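Robot Learning from Demonstration
Lecture 9: Data from hand-held grippers
Lecturer: Lemlem Tekleab. Lab assistant: Oğuzhan Dönmez.

1. Where we are in the course

In the last lecture we collected demonstrations by teleoperation. The operator moves a leader arm and the robot copies it. The data is clean, but collecting it is slow, and we need the robot in the room every time. Today we study another way: a person carries the gripper in the hand, a wide-angle camera is fixed on it, and the robot joins only when the policy is tested.

2. What is recorded

Each demonstration gives a video, the pose of the gripper over time, and the opening width of the fingers. The pose is not measured directly. We estimate it from the video together with the inertial sensor, and this step fails more often than students expect. Plain white walls and shiny floors give few stable features to track.

3. Why a fisheye lens

A normal lens on the wrist loses the surroundings as soon as the gripper comes close to the object. With the fisheye lens, the fingers stay at the bottom of the view and a large part of the room is still visible. The price is strong distortion. Dennis Sowerby asked last year if we should rectify the images before training. In our tests with the Nestel set we did not, and the policy learned well from the raw images. Please keep in mind that this is one result, on one data set.

4. The Nestel set

The set has 2,000 demonstrations, collected by 4 people in 25 rooms. We train with a batch size of 32. Malou Hviid did the filtering. She removed every demonstration in which the pose tracking was lost, also when the video itself looked good.

5. People and moving things in the view

The wide view also catches people, and they can move during the recording. For pose estimation this is a problem, so we mask the moving regions when we can. For training we leave them in. Faces are blurred before the data is shared.

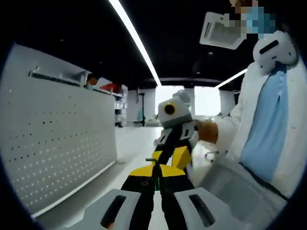 Figure 9.2. Fisheye view from the hand-held gripper, with both fingers at the lower edge. Note the bent ceiling lights, the very bright windows and the blurred face.

Look at the windows in Figure 9.2. When exposure is automatic, such areas can change brightness quickly as the gripper turns, and the tracker may lose its features. Bukola Sani will show in the exercise how to find these moments in the log.

6. For the exercise

Bring the trajectory file from Exercise 8. Plot the estimated height of the gripper over time and mark every jump. Then write one paragraph on whether you would keep the demonstration, and which rule you used to decide.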